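Speaker notes – teaching by hand, Plirnolari meetup, Nov 12, 2021

Slow down at the start, I always rush this bit. Say hi, thank Latifa Shawky for the slot, get straight into scarves and hangers.

Main idea: we don't write code for the task, we drive the two arms ourselves and record what we did. Everyone thinks that's the easy part until they have a go (I certainly did!). 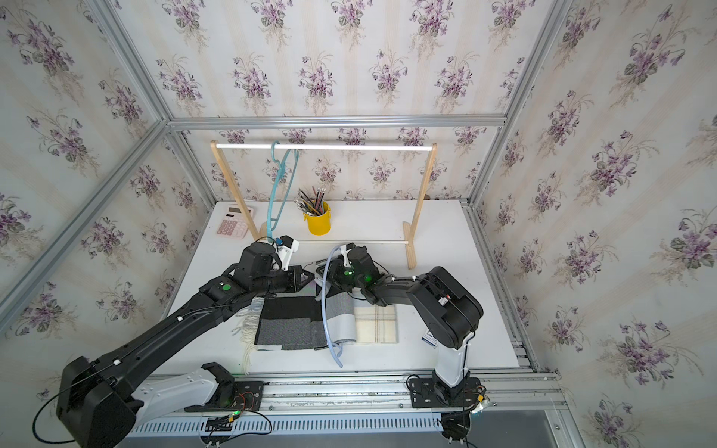 Ask who's hung up a scarf this week. Did you think about your left hand? Me neither – but when you're steering two grippers, you have to decide what each one's up to, and the arm that's waiting matters as much as the one that's busy.

My first 251 recordings at Landeg were pretty rough. I kept stopping mid-reach to think, and the robot learned to stop and think too. Pause for laugh, hopefully. 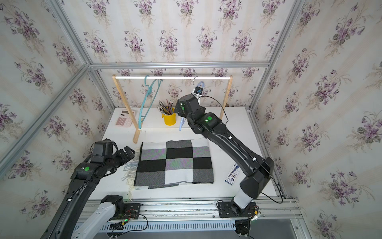
So, rule of thumb: practise a task until it's boring, then hit record. And move the cloth about between goes, or you'll teach it one spot on the table and nothing else.

Wrist cameras next. Soft stuff fills the view really quickly up close, so I try to leave a bit of the hanger showing on the way in. 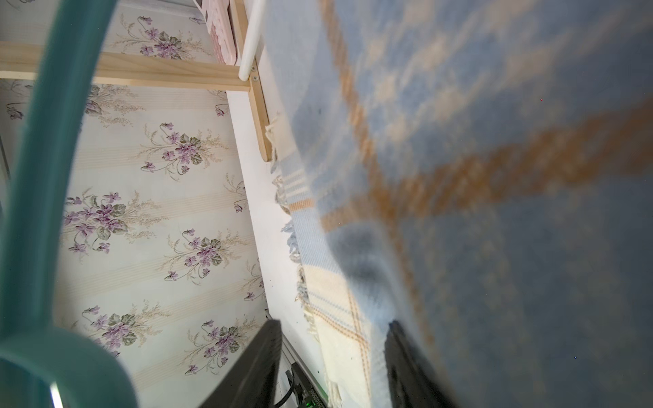 Tell the February story here if there's time (six of us, one pair of controllers, no snacks). Then the colour question, then on to grip. Squeeze gently, go slow, and if you fumble it, keep the fumble and the recovery.
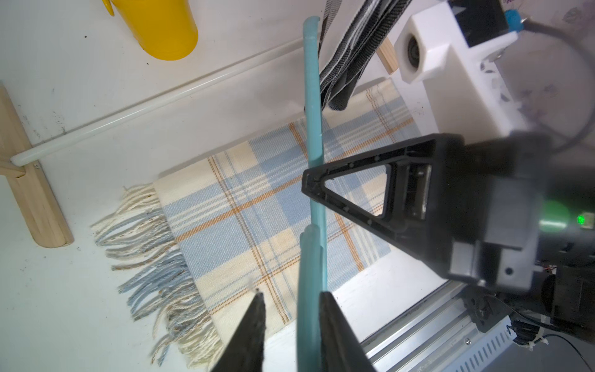 Gwilym Trevor reckons I'm wrong about keeping the fumbles, and that he'd bin every one of them and record a clean go instead. Give him the mic for four minutes, then open it up for questions.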